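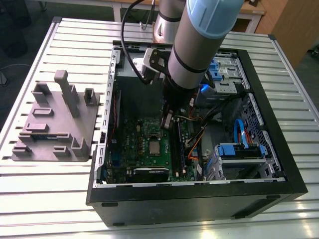
Memory cell at the Portela workshop, gripper at the slots.

Computer Disassembly Cell: Frequently Asked Questions

This page collects the questions we receive most often about the working rules for robot cells in which desktop computers are opened, stripped and assembled again. The rules are valid for all Gramport sites. The text is kept by Érica Tavares. If your question is missing, write to her and she will add it in the next revision, which is planned for December.

Who has to follow these rules?

Everyone who starts a program, loads a computer or puts a hand over the table. This includes visitors and students. A person who only watches from behind the floor line does not need the training, but must stay behind the line until the operator says otherwise.

What must be done before a computer is placed on the table?

The power cord is removed and the power button is held down for a few seconds. The side panel is taken off at the preparation bench and kept there. Then the tower is laid on its side with the open side up. Check that all rubber feet are still on the case, and that the case does not rock when you press on a corner.

Do I need a wrist strap if the robot does all the touching?

Yes. You will touch the computer when you load it and when you correct something, and these are the moments when boards are damaged. The strap is connected to the table ground point. The gripper fingers have their own ground check, which is made once per shift and written in the cell log.

May loose cables stay inside the case?

They may stay if they do not cross the part the robot has to reach. Supply wires and data cables that hang over the memory slots or the CPU socket must be moved aside by hand before the start. Do not use metal clips for this. Soft ties are in the drawer marked Farnlow. 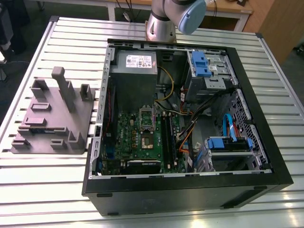

Tower on the table with the CPU socket empty, fixture plate at left.

What is the correct way to treat an empty CPU socket?

An open socket is the most delicate place on the board. Nothing is allowed to pass low over it, neither a tool nor a sleeve. If the program does not need the socket, put the plastic cover on. If it does, keep the cover off only for the time of the run.

How fast may the arm move?

Outside the case the limit is 50 percent of the program speed. Inside the case it is 40 percent, and for the last 2 centimeters before contact the program must change to the slow approach. These values are our own and they are stricter than what the machine allows. Please do not raise them to save time on a test, even when you are alone in the room.

Does the camera on the wrist replace the visual check by the operator?

No. The camera helps the program to find a part. The operator looks at the fixture and at the case before each start, and confirms on the panel that both were seen.

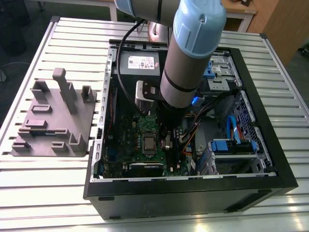 Waqas Mirani wrote to us that the visual check takes too long when the same tower is used for a whole series, and he asked if one check at the beginning could be enough. We discussed it and the answer stays no. A part can shift between two runs, also when no person has touched it. But his second proposal was accepted: in a series, the check may be confirmed with one key, and the long form is filled in only at the first run.

Where do removed parts go?

Into the fixture, in the place which is made for that part. Memory goes into the long slot, and a CPU goes into the square holder with the metal side up. Never lay a part directly on the aluminum profiles, where it can slide into a groove or be scratched. If a place in the fixture is already occupied, stop the program and clear it first.
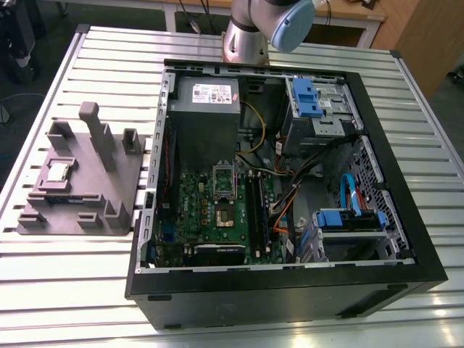
CPU in its square holder on the fixture, heat spreader up.

How often must the fixture be checked?

After every 64 cycles, and also after any collision, even a soft one. Look for cracks at the foot of the tall post and for worn edges in the slots. A printed fixture with a crack is not glued. It is replaced, and the old one goes to Rogério Miranda so that he can measure it.

What do I do if the gripper drops a part into the case?

Press the stop button and wait until the arm has no more movement. Switch the cell to manual mode, move the arm up, and only then reach inside. The dropped part is marked and tested separately. It does not go back into the same computer on the same shift.

Can I use my own program in the cell?

You can, after one dry run above an empty table and one run with a scrap tower. Both must be signed by a second person. At Portela this is Wagner Queiroz in the morning, and Sebastião Vasconcelos after 2 p.m.

Where can I find the complete rules?

The printed copy hangs beside the cell door. The electronic copy is in the Plirkamier folder, under Cell Rules. If the two are different, the printed copy is the valid one until Érica has corrected the other.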